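18 Aug 2021
Bench notes, gripper fault on Pyo

Starting a fresh entry because the last one got so crowded with arrows and crossings-out that even I couldn't follow it this morning, and I'd like whoever picks this up after me to have a fighting chance.

So, the fault again, for anyone coming in cold. Pyo is picking up knit pieces off the white table and carrying them over to the drop position, and every so often it closes on the fabric, reports a good grip, lifts, and then refuses to let go. The open command goes out, the controller says the fingers are open, and the fingers are still shut. That last bit is what has had me worried since Monday. A gripper that sticks is a nuisance, but a gripper that sticks and tells you it's open is how someone ends up putting a hand where it shouldn't be. I very nearly did it myself. I had my left hand halfway to the fabric, reading "open" off the screen like a good trusting soul, when it let go all by itself with a snap and swung a little. No harm done, but I went and made a cup of tea and sat down for a while.

House rule from now until this is closed out: red button in before any hand goes near the fingers, whatever the screen says. I've put a note on the pendant as well.

Firkodus (the logging script, for the newer folks) had kept everything from the overnight run, bless it. 2480 cycles, 61 of them flagged as slow release. I went through the flagged ones by hand, which took most of the morning and a good deal of patience, and they are not spread out evenly at all. There are hardly any in the first part of the night, then they start coming in little clumps. My first thought was heat. The motor housing does get warm over a long run and I've been burned by that before on the old arm, so I let the whole thing sit with the power off until lunch and then started again from cold. It stuck on the ninth pick. So much for heat, or at least heat all on its own.

Second thought was the force setting. We had it at 75 percent, which somebody (me, in March, I looked it up) picked when we were handling the stiffer material and never turned back down. Knit doesn't need anywhere near that. It squashes flat under the tips and I suspect the ribbed edge gets pulled into the gap beside the finger, where it acts like a little wedge. I ran a batch of picks on the plain part of the knit and a batch on the ribbed band, same force, same speed, same everything else I could think of. All of the sticking was on the ribbed band. I was so pleased I said "ha" out loud to an empty room.

I went slowly through the band picks after that, stepping the close a bit at a time and watching where the material went.
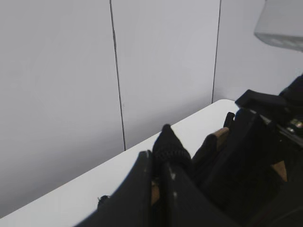 Joana Bastos read this over before going home and wrote underneath that she doesn't think the fabric can be the whole story, seeing as a jam would explain fingers that won't open but it can't explain a controller that believes they have. She'd look at where the "open" signal comes from before touching the force, and she asks that nobody run it unattended tonight.

She's right, of course, and I'm a bit embarrassed that I'd let the ribbed band carry me off. Two faults, one sitting on top of the other. I went back and traced the signal after reading her note, and it's rather a sorry tale. The status on the screen is the commanded position. It isn't the measured one. The real encoder value is there, it comes in over the same cable, and Firkodus even writes it down in a column that none of us had ever plotted. I plotted it. In every flagged cycle the measured position stays put while the commanded one goes sailing off to fully open, and they only meet again when the fabric slips free. The whole thing was in the log from the start!

I think it got like this when we moved over to the Nillow build. The old screen had both numbers side by side, and the new one has a single friendly word in green. I do like the new screen, it's much easier on the eyes, but I'd trade the green word for the two numbers any day of the week.

What I've changed so far:

Status line on the screen now reads the encoder. If commanded and measured disagree for longer than 2 seconds, it says STUCK in capitals and the arm holds where it is.

Force turned down for knit. I've only tried this on a short batch and I didn't see a stick, but a short batch doesn't prove much when the overnight one ran so long before the clumps started.

Left alone for now: the finger pads, the close speed, the pick point. I'm itching to move the pick point up off the ribbing and I'm making myself wait, otherwise I'll never know which change did what.

Still to do. Take the covers off and clean out the gap beside the finger, and look for lint while I'm in there. If lint builds up through the night that would fit the clumps rather nicely, though it doesn't fit the stick on the ninth pick unless the lint was already sitting in there from the night before, which I suppose it would have been. I should have cleaned it before the cold start. Next time.

Also need to check whether Hellgate (the big cell, not our bench) is running the same Nillow screen. If it is, they have the same green word lying to them, on a much stronger gripper. I left a message on their board and I'll walk over first thing tomorrow and tell them in person, as I don't quite trust the board.

Arm parked, power off, red button in. Encoder plot is in the shared folder with the overnight log, and the column you want is the last but one.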